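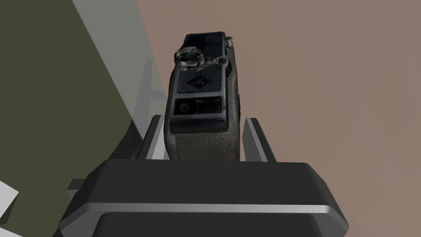
4. Threading your first reel

Now for the fun part! Once your Waltik is on the table and level (see section 3), you're only a few minutes away from watching your old home movies on the wall. Run through these steps once with the white practice leader from the accessory bag, and again with a real reel when your hands know the way.

1. Set the main switch to OFF and turn the speed dial to 3.
2. Swing both reel arms out until they click.
3. Push the full reel onto the front arm. The film should come off the top of the reel, toward you, with the holes on the side nearest the lamp house.
4. Pull out 17 inches of leader and trim the end square with the cutter built into the base.
5. Turn the switch to FORWARD, without the lamp. You'll hear a soft, steady clicking.
6. Feed the leader into the upper slot until the sprocket takes it. Let go as soon as you feel the tug – the Waltik does the rest by itself, and it's a lovely thing to watch.
7. When the leader comes out at the back, guide it onto the empty reel and let it wind on for a few turns.
8. Switch on the lamp and focus with the ring on the lens.

Note: If the picture jumps, press the loop restorer once, firmly. Older film has often shrunk a little, and some reels need a second press partway through.

Note: Splices made with tape usually run fine. Cement splices that have gone brown and stiff should be remade first (section 7).

CAUTION: Never stop the film with the lamp on full. Use the STILL position, which drops the heat screen into place.

CAUTION: Film that smells of vinegar should not go through the machine. Keep it apart from your other reels and ask a film lab for advice.

5. Rewinding

Take the end of the film straight from the rear reel to the front one, skipping the gate, and turn the switch to REWIND. A full reel goes back surprisingly fast, so keep sleeves and long hair well clear. Let the fan run for 13 minutes before you put the cover on. Spare lamps are listed under part number 691.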